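### 4.2 Picking the approach height

So I spent most of February fighting with the grasp planner, and the thing that kept biting us was bowls. Girnar (our planner) scores a grasp on the object's own point cloud, and it happily ignores the rim until the very last collision check. By then it has thrown away 188 of its 200 candidates, and the ones left over are pretty sad – lots of fingertip pinches on soft toys. 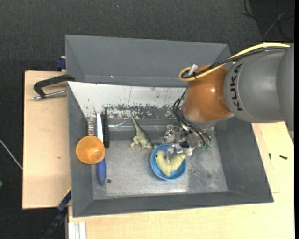

*Aaliyah MacPherson*

**Figure 3.** Top-down approach to a plush toy in the blue bowl, with the KUKA arm.

My fix is kind of boring! I moved the rim check up front, so any candidate that isn't close to vertical gets dropped before scoring, and the sampler spends its budget on the rest. We now keep 52 usable candidates per bowl, and planning takes 46 ms longer, which I can live with.

Brushes and cups outside the bowl still go through the old path (see Section 4.3). Baltasar Alcaraz wants one path for everything, and I'd like that too – but the rim check needs a clean depth edge, and see-through plastic doesn't give us one yet.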